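Monday was my first full day back on demonstrations, and my forearms feel it. I've spent most of the spring on the training side, reading other people's episodes on a screen and complaining about them, so it seemed fair that Aicha Kamel put me back on the leader arm for a while.

The job is memory. We're gathering examples of a single arm putting sticks into desktop and workstation boards and taking them out again. The target is 4000 episodes before the first serious training run. Four people take turns, and each of us does a block in the morning and another after lunch. An episode is one stick, in or out. Anything longer gets split up, which was Aicha's decision and a good one. Last year at Halvorsen we recorded whole teardowns as single episodes and then spent weeks cutting them apart by hand.

I had forgotten how much of the work is resetting. A pull takes me maybe half a minute with the arm. Then I shut the latches by hand, move the chassis a little, turn it a few degrees, change the lamp, type the instruction text and start again. If I don't move the chassis, the policy learns where the slot was on Monday and nothing else. We found that out with the Ommont boards, where one very tidy operator had lined the case up with the same tape mark every time. The loss curves looked great. On a different bench the arm went straight to where the slot would have been on the old one.

So now there's a rule that the case gets shifted between episodes, and a script called Mallach that throws a warning if the first wrist view of a new episode is too close to the first one of the last. It's annoying and it works. I set it off 20 times before lunch.

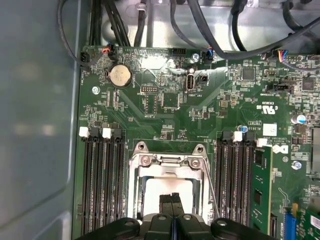 The approach is the part I'm trying to get better at. My habit is to come in low and fast, because that's how I would do it with my own hand, and the recordings end up with very little in them before contact. Steinar Þrastardóttir, who has done more of these than anyone, starts high over the middle of the board with the fingers closed, waits a beat, and only then goes sideways to the slot. I used to think the wait was wasted time. When I trained on her episodes alone and then on mine alone, hers gave a policy that could find the right slot from a bad starting position. Mine mostly got there when it happened to start close by.

She also keeps her mistakes if she recovers from them. If the stick goes in crooked and she backs off and straightens it, that stays in the set with a tag. I always threw those away. I'm keeping them now, as long as the recovery is clean and I don't sit there dithering in the middle of it.

Things I still do wrong:

- I squeeze too hard on the way in. The board flexes and the force reading spikes.
- I look over at the bench when I should be watching the wrist view. The model doesn't get my eyes, so a move I can only make by leaning over is a bad example.
- I write lazy instructions. "Remove memory" is no use when there are slots on both sides of the socket. It should say which bank and which slot.

The last one cost us some rework in the afternoon. Aicha went through my morning block and sent back everything with a vague label. I could fix most of them from the video, but for 2 of them I couldn't tell which slot I had meant to go for, so I dropped them.

Next is a batch of Skastia boards with latches on one end only. That changes the pull quite a bit, and I expect the first day of those to be mostly throwaway. I want to try them with the lamp off to one side as well. Glare on bare metal has been giving the slot detector trouble, and I'd like to have plenty of it in the data before we get any further along.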